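Início Projetos Relatórios Arquivo Pesquisar

30 set. 2023 – texto da aluna responsável pelo projeto, 2.º ano

Borra de café e manjericão: relatório final

A ideia apareceu em maio, quando passei pelas traseiras do café Saengthong à hora do fecho e vi sair um saco inteiro de borra para o lixo. Perguntei se podia ficar com ele. Disseram que sim, encantados, e perguntaram se queria outro no dia seguinte (queria!). Fiquei com o quarto a cheirar a café durante semanas e com um projeto para a disciplina de Ambiente e Sociedade.

Toda a gente tem uma tia que põe borra de café nos vasos e jura que resulta. A minha também. Eu queria saber se fazia alguma diferença no manjericão, que é o que quase todos temos à janela na residência Tovell, e que quase todos deixamos morrer.

O que fiz

Comprei sementes de um só lote e semeei 18 vasos iguais, todos com o substrato Hemier, o mais barato da loja. Dividi-os em três grupos: um sem borra nenhuma, um com a borra espalhada por cima, tal como vinha do café, e um com a borra já compostada com folhas secas. A rega foi igual para todos, ou pelo menos foi essa a intenção – houve um fim de semana em que fui a casa e pedi no grupo da residência que regassem por mim, e acho que os vasos mais perto da porta levaram água a dobrar.

Para a compostagem usei um balde com tampa, furado em baixo, na varanda da cozinha. Juntava borra, folhas do jardim e cartão de ovos rasgado, e ia mexendo. Cheirou mal uma vez, por culpa minha, tinha posto borra a mais e folhas a menos. Com mais cartão passou.

O que deu

O grupo da borra fresca foi um desastre, não há outra maneira de o dizer. A borra fez uma crosta dura em cima da terra, a água escorria pelos lados e apareceu bolor em quase todos os vasos. As plantas ficaram baixas e amareladas. Desculpa, tia.

O grupo sem borra cresceu normalmente e o da borra compostada cresceu um pouco mais. No corte final, os três grupos juntos deram 300 gramas de folhas frescas, e a maior parte veio do terceiro. Não dá para grandes conclusões com tão poucas plantas, e a diferença entre o primeiro e o terceiro grupo pode muito bem vir da luz: a janela da cozinha apanha sol de tarde e eu só me lembrei de rodar os vasos já a meio da experiência. Devia ter feito isso desde o início!

Também fiz um inquérito na residência e no bloco ao lado, o Plemska, sobre o que se faz à borra. A resposta mais comum foi o lixo indiferenciado, seguida do ralo do lava-loiça (por favor, não). Várias pessoas disseram que separariam se houvesse um balde no piso, e uma escreveu só "bebo chá", que tive de pôr na categoria "outros".

O que mudava

Mais vasos por grupo, rotação desde o primeiro dia e um quarto grupo com borra misturada na terra em pequena quantidade, que é o que muita gente faz e eu deixei de fora. Gostava ainda de medir o pH, mas as tiras que encomendei chegaram depois da entrega. O balde continua na varanda da cozinha e quem quiser pode deixar lá a borra, sem filtros de plástico nem cápsulas. 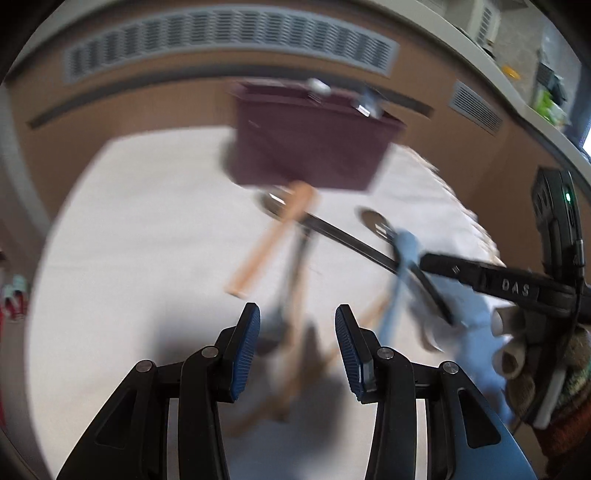 Também tive a crosta com bolor nos meus vasos e resolvi secando a borra num tabuleiro antes de a usar, uma camada mesmo fininha. No manjericão continuo sem ver grande vantagem, mas nas hortênsias não desisto. Experimentaste com minhocas?

Contacto: secretaria do curso | © 2023 Todos os direitos reservados | Voltar ao topo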